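About Randura

Randura began with one rescued tortoise and a spare room in Sala, and we've been falling for slow, scaly creatures ever since! Today we look after 30 lizards, tortoises and geckos that need new homes (and plenty of patience), and our keepers visit schools all over the Virko valley with the calmer ones. Come and say hello any Saturday – the kettle is always on, and you're welcome to stay as long as you like.

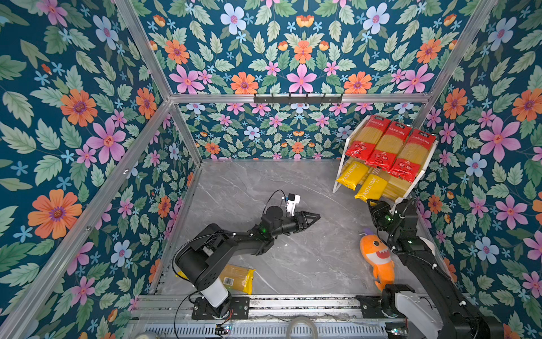

Orange, pink and blue flowers on deep teal

Entry is free for children under 5.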